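Zistilari Working Group on Automation in the Laundry

Minutes of the meeting held on Friday, September 9, 2022, in the upstairs room at Kernon

Present: Chair; laundry manager, Kernon; shift supervisor, folding and packing; health and safety officer; two engineers from Jodow; operations lead, Kalniņš; minute taker

Apologies: finance manager; stores supervisor

1. Minutes of the last meeting

Agreed as a correct record, with one change. Under item 4, "sheets" should read "pillowcases".

2. Matters arising

The tunnel washer quote has come in and will go to the site meeting, as it has nothing to do with this group.

The power sockets at the end of the folding line have been tested and are fine. The health and safety officer asked that the extension lead used in August should not come back.

The shift supervisor had been asked to write down which jobs on the line people would most like to be rid of. Answers were collected from both shifts. Sorting soiled linen came first by a long way, then pulling wet loads apart, then folding bath sheets. Hand towels were hardly mentioned. The Chair noted that hand towels are what the Jodow work has concentrated on so far.

3. Report from Jodow on towel handling

The engineers spoke to their written report, which had been sent round beforehand. The work uses a pair of grippers held by a person, one in each hand. The person does the job through the gripper fingers, and the recordings are then used to train a robot arm to do the same thing. The first question was whether the job can be done at all with two flat fingers on each side. Their view is that it can, with practice.

The usual way in is to steady the towel with one gripper and take a fold of it between the finger pads of the other.
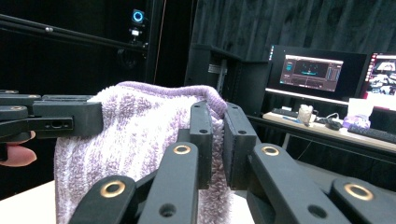 Towel with a fold pinched between the finger pads, second gripper at the left.

The laundry manager asked how this compared with a member of staff. The engineers said a person using the grippers is a good deal slower than the same person using bare hands, and they do not expect that to change much. Most of the time goes on finding a corner. A member of staff finds it by feel, running a thumb along the hem. The fingers have no sense of touch, so whoever is holding them has to look.

Results for the person with the grippers: 84 towels attempted, 81 folded to a standard the shift supervisor would have passed. Of the three that failed, two were dropped and one was folded with a corner turned in.

Results for the robot arm working by itself: the towels were laid flat and square before it started. It did five in a row without help and was then stopped by a towel with a loose thread. From a heap, it has not yet folded one. The operations lead from Kalniņš asked for this to be recorded plainly, as the summary on the front page of the report gave a rosier picture. The engineers agreed to reword the summary.

There was a long discussion about pile. Thick, fluffy towels are easier to pinch than thin ones but harder to let go of neatly, as the fabric tends to follow the fingers when they open. Thin towels come away cleanly but two layers are often picked up as one. Glass cloths have not been tried. The shift supervisor said that glass cloths come out of the dryer in a knot and she would like to see anyone try it.

The engineers have also been working with the towel hung over one gripper while the other takes hold lower down, which lets gravity do part of the straightening. This is close to how the older hands on the line do bath sheets, with the hem over the forearm.
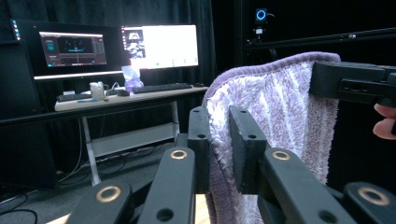

4. Would it be of use on the folding line?

The Chair asked each member for a view.

Laundry manager: not this year. Kernon sends out 2,000 towels on a normal day and the folding line is not where the delays are. If the machine could take towels from a heap she would think again, even at half the speed, as it could be left running over the evening break.

Shift supervisor: the job people want taken away is sorting, and nothing in the report deals with it. She did think the fold itself was good and had expected worse.

Health and safety officer: no objection to the hand-held work, which is no more of a hazard than a pair of tongs. An arm working next to staff would need a guard or a separate bay, and there is no room for a bay unless the cage store is moved. Some people also reported an ache at the base of the thumb after a long session, so sessions should be kept short.

Kalniņš: their interest is in care homes, where one person may be doing personal laundry for a whole floor between other duties. Speed matters less there. The difficulty is that no two items are alike - a cardigan, then a single sock, then a flannel. They would like garments tried at some point but accept that towels come first.

The group's view is that the machine cannot do the job yet in the form Kernon needs. It was agreed that the work should carry on and that no money should be asked for in this year's budget.

5. Next stage of the trial

Jodow proposed spending the next block of time on the start of the job only: a towel dropped on the table any old how, the fingers coming in open, and the first grip. Folding would be left out. The engineers feel that if the first grip is right the rest follows fairly well, and that too many of the recordings so far begin with a towel already tidied. 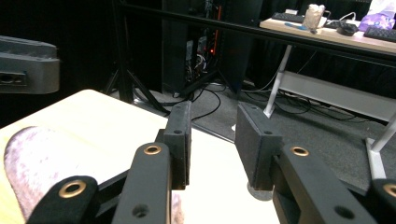
They would also like towels in a worse state than the ones they have been using, including greys, frayed hems and anything with a pulled thread. The laundry manager said there was no shortage and that a bag could be made up from the rag bin. These must be washed before they leave the site.

The Chair asked whether damp towels could be included. The engineers would prefer to leave those until later, as a damp towel is heavier and slides out of the pads. Agreed.

It was also agreed that one person from the folding line should spend a morning using the grippers. All of the recordings so far have been made by Jodow staff, and the shift supervisor thought that somebody who folds for a living would go about it differently. Cover will be needed on the line for that morning.

6. Actions

Jodow: reword the front page summary and send it round again.
Jodow: supply a short note on session length and rest breaks to the health and safety officer.
Laundry manager: bag of worn towels, washed, ready for collection.
Shift supervisor: ask both shifts who would like to try the grippers, and arrange cover.
Kalniņš: list of the garments most often seen in care home laundry.
Health and safety officer: measure the cage store.

7. Any other business

The kettle in the upstairs room has failed its test and has been taken away. Members should bring a flask next time.

8. Next meeting

Date to be fixed once the worn towels have been tried. The Chair closed the meeting.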